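Lustik Small Parts Sorting – progress report to Sandoval, October

Sent in a rush before the 4 pm cutoff, tables to follow. Spending is inside what you approved. One budget line moved, see the end.

Where we are. The Tretulton shelves are sorted down to the bottom row. 1594 loose lids, caps and odd plastic bits came off them, and 1513 now have a label and a bin. The other 81 are sitting in a tray with no home. Mostly lids with nothing to go on, a few small blocks and connector-type pieces. They get looked at one at a time on the gray mat on the wood table, which is slow but it's the only way we've found to get a diameter we beleive. Lids first, since those are what the kitchens keep asking for.
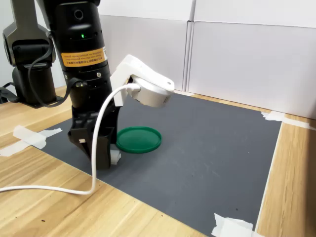

Glykeria Vrettos wrote back on the draft that the round lids should stop being filed by color altogether. Green tells a kitchen nothing, she said, they want to know if it fits the tub. She'd like rim size first, then depth, color last if there's room on the label. Also wanted to know why the labels still say "misc" on the whole second bay.

Fair on both. The "misc" labels are left over from spring and are coming off. Rim size first starts with the next batch. Relabeling what's already done is maybe two afternoons, not in the current hours, we'll absorb it.

Bench rules. We had none for the first month and it showed – parts measured twice, parts put back in the wrong bin, one whole bag mixed.

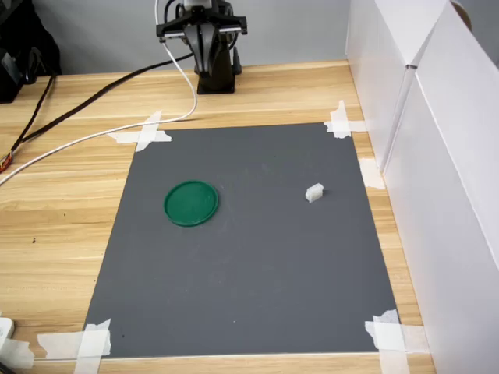 New rule is no more than 2 parts out at once and they have to be different kinds, so there's no muddling which number goes with which. Uriel Meléndez wanted a stricter version, one part only, and we tried it for a week. Too much walking back and forth. A green lid and a little off-white block side by side with clear space between them is fine, you won't write one down as the other. Two green lids is not fine. That's the mistake that cost us the bag in September. Sheet is now taped inside the cupboard door and people mostly stick to it.

Bins. Trirnent delivered the stacking bins late but complete. 1020 filled so far, single part type in each except the very small caps, which share. Lids of the stacking bins themselves are a bit stiff, no breakages. We have enough for the rest of Tretulton and not enough for the annex, if the annex goes ahead. Please let us know on that one as delivery was slow last time. 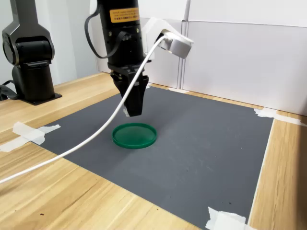 The bench itself was a cheap fix. First plan was a cutting board with a fence, quoted, too much money, dropped. The mat does the job and the dark gray is good for seeing rims against. It's just held down with white masking tape, a strip at the left edge, more at the right corners, a small bit at the back by the wall. Tape is now on the monthly supplies list, it wasn't before. If we get a second bench for the annex we'd do it the same way and save the fence money for labels.

Problems. Thin lids are hard to measure, the rim flexes and you get a different number depending on how hard you press. We're taking three readings and using the middle one. Old marker on some lids won't come off with anything we've tried. Those are being kept with the marker on and a note in the list. Label printer jammed a lot in the humid weeks, fine now. 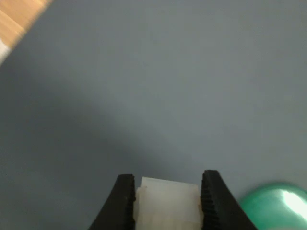
Which brings me to the budget line. The printer repair came out of travel, as there was no travel this quarter. Recept is in the folder with the others. Nothing else has moved.

Next up
Finish the 81 in the tray
Take "misc" off the second bay
Relabel by rim size, newest bins first
Send Glykeria the revised list – she's asked for it before it goes to the kitchens
Decision from you on the annex and the extra bins

Tables go over tonight or first thing tomorrow.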